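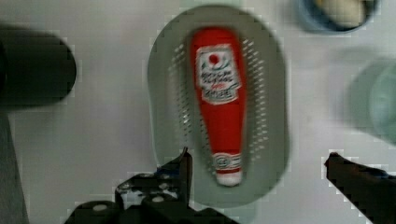
Where do people put a squeeze bottle when the table has no fixed place for it? Mostly in the nearest open container with a rim, even if that container was made for something else.

3.2 Condiments and borrowed containers

We asked 70 households in Omomach and Jurarov where sauces are kept during a meal and where they go afterward. The answers were coded with the Bhatt list, which separates storage made for an item from storage borrowed for it. Colanders, baking pans and fruit bowls all fall in the second group.

Figure 2. A red ketchup bottle lying lengthwise in an oval, slotted tray on a pale tabletop. The white cap is at one end and the wider base at the other.

A bottle as in Figure 2 was coded "borrowed, lying." Standing bottles were coded separately, whether cap up or cap down. Slots in the floor of a container were noted but did not change the code. Where a household gave two places for the same bottle, we kept the one used during the meal. Labels were not recorded, and bottle size was left to the June visits.

Huvdale Household Papers, March 2022 | Contact the editors | Copyright | Back to top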